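우리 회사 주방에 자동화가 들어온 지 좀 됐다. 물어보는 사람이 많아서 타래로 적어 둔다. 나는 도시락 납품하는 회사에서 일한다. 이름은 오클로우(Oklow). 개발자도 아니고 설비 담당도 아니다. 조리와 포장을 오래 했고 지금은 오후조 조장이다.

먼저 규모. 하루에 나가는 도시락이 거의 3,000개다. 전에는 밥 담기, 반찬 담기, 뚜껑 닫기, 라벨 붙이기, 상자에 넣기까지 전부 손으로 했다. 지금은 밥 담기와 뚜껑, 라벨이 기계로 넘어갔다. 반찬은 아직 사람이 담는다.

밥 담는 기계와 뚜껑 닫는 기계는 풀렉(Fulleck)이라는 업체에서 들여왔다. 주문 수량을 받아서 라인에 뿌려 주는 프로그램은 트루멈(Trumum)이다. 둘이 따로 놀아서 처음 한 달은 고생했다. 주문이 바뀌면 프로그램에는 뜨는데 기계에는 안 넘어가서 내가 종이에 적어 들고 뛰어다녔다.

제일 많이 받는 질문이 "사람 잘렸냐"다. 우리 조는 17명이었고 지금도 17명이다. 대신 나간 자리 두 개를 한동안 안 채우다가 물량이 늘면서 채웠다. 앞으로도 그럴지는 모르겠다. 회사에서도 확답은 안 했다.

사람 수는 그대로인데 하는 일이 바뀌었다. 밥 담던 사람들이 제일 크게 바뀌었다. 이분들은 밥주걱 무게만으로 정량을 맞추던 분들이다. 지금은 기계 앞에서 밥통 채우고, 노즐 닦고, 저울에 걸려 나온 용기를 다시 잡는다. 한 분은 몸은 편한데 하루가 길어졌다고 했다.

손목은 확실히 나아졌다. 뚜껑을 하루 종일 눌러 닫으면 엄지 아래가 붓는다. 나도 그 자리에 6년 있었다. 지금 조에서 손목 보호대 차고 출근하는 사람이 많이 줄었다.

대신 귀가 피곤하다. 뚜껑 기계가 공기 빠지는 소리를 계속 낸다. 예전에는 라인에서 얘기하면서 일했는데 지금은 옆 사람 말이 잘 안 들린다. 그래서 할 말을 쉬는 시간에 몰아서 한다.

작업 속도는 기계가 정한다. 이게 생각보다 크다. 전에는 반찬 쪽이 밀리면 밥 쪽에서 알아서 천천히 줬다. 지금은 반찬이 밀려도 밥은 같은 간격으로 온다. 조장 화면에서 속도를 낮출 수는 있는데 낮추면 기록이 남고, 다음 날 왜 낮췄는지 적어야 한다.

그래서 나는 그냥 적는다. "나물 물기 많아서 담기 느림." "신입 두 명 배치." 처음에는 눈치가 보였는데 지금은 아무렇지 않게 낮춘다. 한 번은 안 낮추고 버티다가 용기가 쌓여서 바닥에 쏟았다. 그날 치우느라 늦게 끝났다.

교육 얘기도 적어 둔다. 풀렉에서 와서 60분짜리 교육을 한 번 했다. 버튼 설명은 다 들었는데 용기가 비뚤게 물렸을 때 어떻게 빼는지는 안 나왔다. 그건 우리가 하면서 익혔고, 빼는 순서를 코팅해서 기계 옆에 걸어 놨다. 전원 먼저 내리고 손 넣기. 제일 위에 크게 써 놨다.

연세 있는 분들이 화면을 어려워한다. 글자가 작고 메뉴 이름이 영어 반 한글 반이다. 업체에 글자 키워 달라고 요청했고 5월 업데이트에 들어간다고 들었다. 그때까지는 화면 볼 줄 아는 사람을 라인마다 한 명씩 섞어서 배치한다.

라벨은 좋아졌다. 알레르기 표시를 손으로 붙일 때는 마감 직전에 꼭 실수가 나왔다. 지금은 메뉴가 바뀌면 라벨도 같이 바뀐다. 그래도 첫 장은 사람이 뜯어서 주문서와 맞춰 본다. 이건 없애자는 말이 있었는데 내가 반대했다.

요즘은 작은 시식 주방 쪽도 손보는 중이다. 신메뉴 맛보고 견본 보관하는 자리다. 작업대는 흰색이고 바로 옆에 냉장고가 있다. 여기는 라인과 달라서 일이 매번 바뀐다. 용기 꺼내고, 놓고, 닦고, 다시 넣고. 어디까지 기계에 맡길지 아직 정한 게 없다.

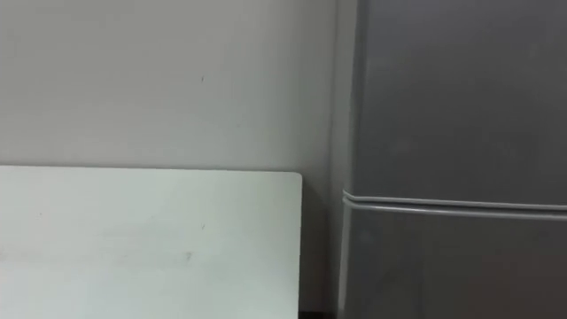
시식 주방 작업대와 냉장고. 작업대 위는 비어 있음.

이 자리에서 의견이 갈린다. 사무실은 견본을 넣고 꺼내는 일부터 자동으로 하고 싶어 한다. 현장은 닦는 일부터 해 달라고 한다. 사람이 귀찮아하는 일은 닦는 쪽이다. 회의에서 그렇게 말했고 검토하겠다는 답을 받았다.

냉장고와 작업대 사이 틈도 얘기가 나왔다. 좁아서 청소하기가 나쁘다. 설비를 새로 놓을 거면 배치부터 다시 잡자고 했다. 기계가 들어온 다음에 옮기려면 몇 배로 힘들다. 라인에서 한 번 겪었다. 밥 기계를 배수구 위에 놓는 바람에 물청소할 때마다 바퀴 풀고 밀어야 한다.

거래처인 에스테베스(Esteves) 쪽 주방도 한 번 보고 왔다. 거기는 포장 상자 쌓는 것까지 기계가 한다. 부럽기는 했는데 천장이 높고 통로가 넓다. 우리 건물에는 그대로 못 들어온다. 상자는 당분간 우리가 든다.

임금 묻는 분들도 있는데, 기계 보는 사람에게 수당이 조금 붙었다. 금액은 안 적는다. 다만 기계를 보는 사람과 반찬 담는 사람이 매주 자리를 바꾸기 때문에 수당을 어떻게 나눌지가 문제였다. 지금은 교대에 들어가는 사람 모두 같은 금액으로 받는다. 이건 우리 조에서 요구해서 된 거다.

비슷한 일 앞두고 있는 분들께 하나만 적자면, 기계 들어오기 전에 속도 조절 권한이 누구한테 있는지 문서로 받아 두는 게 좋다. 우리는 나중에 받느라 오래 걸렸다. 멈춤 버튼 위치도 미리 직접 서 보고 정해야 한다. 키 작은 분은 처음 달린 위치에 손이 안 닿았다.

질문 남기면 쉬는 시간에 답한다. 업체 견적이나 기계값은 나도 모른다. 시식 주방은 배치가 정해지면 이 타래에 이어서 올리겠다.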